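What our robot club learned in the virtual kitchen

For this year the club decided to work in simulation before we touch any real arm.
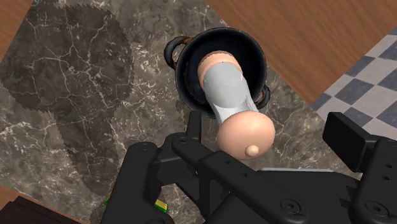 Why a kitchen

I joined the robotics club in Ciltdale when I moved for my studies, and until last winter we did mostly wheels. Line following, small mazes, one sumo event which we lost very fast. Then the Premard contest was announced with a new category for student teams, manipulation in a simulated kitchen, and we had a long evening of arguing if we should enter. The rules say that each team gets the same kitchen model, the same arm and a list of household tasks. The team has to teach the arm to do them. The final round is in April.

I voted against it, I must admit. I thought that a simulated pot is not a real pot, and that we would spend our time with software and not with robots. Now I have changed my opinion, at least by half.

The pot task

The task I am responsible for is called "pot and cylinder". In the rendering you see it through the camera which looks down past the gripper, so the black fingers take a big part of the view. The pot stands on the dark marble worktop, and the object is lying across it at an angle, with one peach-coloured end deep inside and the other one over the rim. In our team language we call this position "the leaning one". The contest starts the object in many different positions, and the leaning one is the position I have the most opinions about.

It sounds easy to say: take the object and put it on the worktop. But where do you take it? The end outside the pot is big and round, and round things slip away when the two fingers do not close exactly on the middle. The grey sleeve would be a better place to hold, but to reach it the gripper must go over the pot, and then the rim and the handles are in the way. When a finger touches a handle, the pot turns, and when the pot turns, the object turns too, and everything we calculated is old.

My first program always went for the sleeve. It had many ifs, and I was proud of it for one week.

How we collect the examples

After this I gave up the ifs and we changed to learning from demonstrations. One member sits at the computer with a hand controller and moves the virtual arm, and the program writes down everything: the camera view, the joint angles, the opening of the gripper. We call one such recording a run. By the first check we had 835 runs for all tasks together, and now we have 1412. For the pot I recorded 70 of them in one weekend, and my wrist reminded me of it for several days after.

I want to write down a few things which I would have liked to know before, maybe they help another team.

The person who records must go slowly, but not stop. In my early runs I was often waiting over the pot while I was thinking, and the trained arm learned this also. It went to the pot and then it waited there, very politely, until the time was over.

Please do not delete all the bad runs. We kept those where the gripper missed and then corrected itself, and they were more useful to us than the perfect ones. The perfect ones teach the arm nothing about what to do after a mistake.

Look at the shadows. I mean this seriously. In our kitchen the shadows on the worktop have rough edges like little stairs, and I spent one full evening searching for a fault in our settings. There was a rendering option to make them finer, but then every run needs much more time to compute. We left them as they are. The marble pattern is more of a problem for us, as the white lines can look like edges of something when the picture is made small for the network.

The software part

We train with a package called Calado, which our university has on its shared computers. It is well documented, but the documentation was written for people who already understand it. The most important setting for us was how many steps the arm plans ahead. With a long plan the movement looks beautiful and misses the object. With a short plan it shakes. We stay now at 20 steps, and I would not call it the best value, only the value where we stopped trying.

For keeping the runs in order we use Fulora, a small tool that an older member of the club wrote two years ago for something else. It has no search function. I have promised to write one.

Where we are now

On 1st February we had to send the first results to the contest. The drawer task was good, the tap task was fair. The pot task was the weakest, mostly through the leaning position. The arm comes down well, it closes the fingers, and very often it has closed them too high on the round end, and the object slides back into the pot. Then it is deep inside, and this is a harder start than the one before.

My next idea is to turn the wrist earlier, so that the fingers come from both sides of the object and not from above the rim. I tried it by hand with the controller and it feels more natural, closer to how I would take a spoon out of my own pot. I have to record new runs for it, and mix them with the old ones in some sensible proportion which I do not know yet.

If somebody from another team reads this and has solved the leaning one, you can write in the comments how you do it with the wrist. The rules allow sharing ideas, only not code.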